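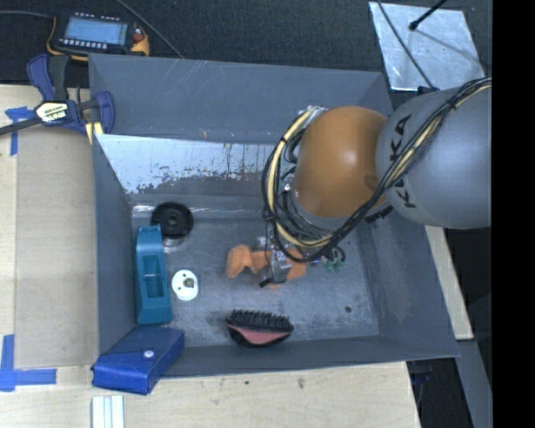 By the Lomico Letter's food and shopping writer
24 Oct 2020

I had my coat on and my bag packed for the Saturday shop when the message came through: the Fillo refill store on Shenoy Street is staying put. I may have cheered. The cat left the room.

If you missed the fuss in August, the shop had been told its lease wouldn't be renewed, and the talk was that the whole row would go to a gym. I wrote a slightly grumpy piece about it at the time and got more post than I've ever had, most of it from people who wanted to tell me which lentils they buy. (Red, mostly. A few of you are very firm about green.)

Now the landlord, Cevudar, has agreed a new lease that runs until 2034. The rent does go up, though the shop says it can manage if trade holds where it is. It won't give me the exact sum and I did ask twice.

What helped, I'm told, was the petition. They were hoping for 700 names and got past 1000 before the paper version had even been collected from the library, the chip shop and the dentist's. I signed it at the dentist's with half my face numb, so if there's a signature that looks like a dropped noodle, that's me.

I've been going to Fillo since it opened and I still get it wrong. You weigh your jar first, write the number on the lid, fill it, then weigh it again at the till, and I forget the first bit nearly every time. They're very patient. I've also come home with a kilo of bulgur wheat when I wanted oats — the scoops all look the same when your glasses have steamed up over your mask — and we ate bulgur wheat for what felt like a month.

A few things will change. Washing-up liquid and laundry liquid are moving to the back, where the greetings cards used to be, and the nuts come forward to the window side. There'll be a second till, which will please anyone who has stood in that queue on the pavement in the rain. Opening hours stay as they are until Christmas, and then they'll try one late evening a week to see if people want it. I want it! I work until six and I'm tired of buying rice in my lunch hour.

The bring-your-own rule is back as well, after being dropped in the spring. Jars and tubs need to be clean and dry, and staff will do the filling for the loose tea, the spices and anything sticky. Paper bags are there if you turn up empty-handed, at 2p each, with the money going to the food bank at the Methodist hall.

I asked if prices would go up with the rent. Flour and pasta are being held for now. Coffee is going up a bit, and so are the cashews, which were already a treat in our house. The peanut butter machine has been mended, so you can grind your own again, and I'd suggest going before the schools come out.

Next door, the old shoe repair place is still empty and Cevudar says it has no tenant lined up. I've heard bakery, I've heard vape shop and I've heard a second dentist. If you know anything, write in, and please let it be the bakery.

Fillo will be closed on the first two days of next month while the shelves are moved, so stock up on lentils before then.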